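Virtual arm cell, gripper keeps catching the bowl rim

Forum: Simulation and Offline Cells > Setup and Upkeep

jevik_tinkerer
Posted Friday, February 9, 2018

Hi everybody, and thanks in advance to anyone who has the patience for this one! I look after the simulated kitchen cell at Bokusthorpe, the one Seema Mishra set up before she moved over to the Cludberg team, and I've been nursing it along ever since. It's a single white arm with a two-finger gripper, and the job is getting a bowl in and out of the built-in microwave. Seema's notes are lovely and thorough, but they stop right before the part where I need them (isn't that always the way).

My trouble is at the rim. The finger hooks over the right side of the bowl the way I want it to, and then on a lot of runs the solver gets nervous and the bowl starts to shiver. 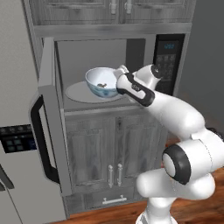
I've been through 2,912 logged runs since the last rebuild, and the shiver turns up far more often when the bowl sits toward the back of the turntable plate. I've already raised the finger friction and dropped the closing speed, and I got a little improvement from the second one. I'm on 4 physics substeps per control tick, if that matters. Would you leave the gripper alone and look at the plate, or am I barking up the wrong tree?

old_dai
Welcome! Plate, plate, plate. I'd bet my lunch the collision shape on that turntable is a coarse hull and your bowl is sitting on a facet. Turn on the collision overlay and look at it from low down. I had the very same thing on the Dai cell a couple of winters ago and spent a week fiddling with friction before I thought to check.

ysaxena
Yogesh Saxena here, hello from the other side of the building. I'm going to disagree with old_dai a bit, with love. A coarse plate will give you a rocking bowl, sure, but a shiver while the finger is on the rim sounds to me like too few substeps and a stiff joint drive. Try 14 substeps for one afternoon, just to see. It'll run slow as molasses, but you'll know.

old_dai
Fourteen is a sledgehammer, Yogesh! You'll hide the bad mesh and pay for it on every run from now until retirement.

ysaxena
Only as a test, I promise. Put it back afterward.

jevik_tinkerer
You two are a treat, thank you both. I'll do the overlay first and the substeps second so I don't muddle them up.

While I have you, the wrist calibration is the other thing on my list, and I've never been fully comfortable with how it was done. Seema always zeroed it at the microwave, with the arm folded up tight, and I'd like to move that check somewhere roomier.

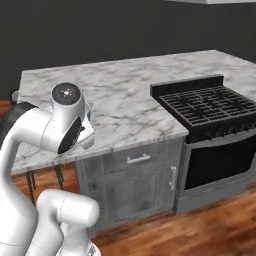
My feeling is that a zero pose ought to be one you can judge by eye before you trust the numbers. The island gives me a nice straight reference for that. With the wrist up over the marble and the fingers hanging down past the front edge, tips toward the floor, I can compare them against the line of the countertop and catch a tilt early. I'd hold the pose for 60 ticks, save the joint readings, and only then send the arm back to the microwave. Does anyone see a reason not to?

old_dai
I like it, with one grumble. Keep those fingers well clear of the slab. If the countertop has a fat collision margin you'll get a contact you can't see, and your zero will carry it.

ysaxena
Agreed on the margin (mark your calendars, we agree on something). I'd still keep Seema's folded pose as a second check, though. Backlash in the wrist model shows up there and it won't show with the arm stretched out.

jevik_tinkerer
Oh, that's a good point, I hadn't thought about backlash at all. Both poses, then, island first. And the overlay is on now: the plate hull does look pretty chunky toward the back, so old_dai may be keeping his lunch. Substep test goes in after the rebuild finishes.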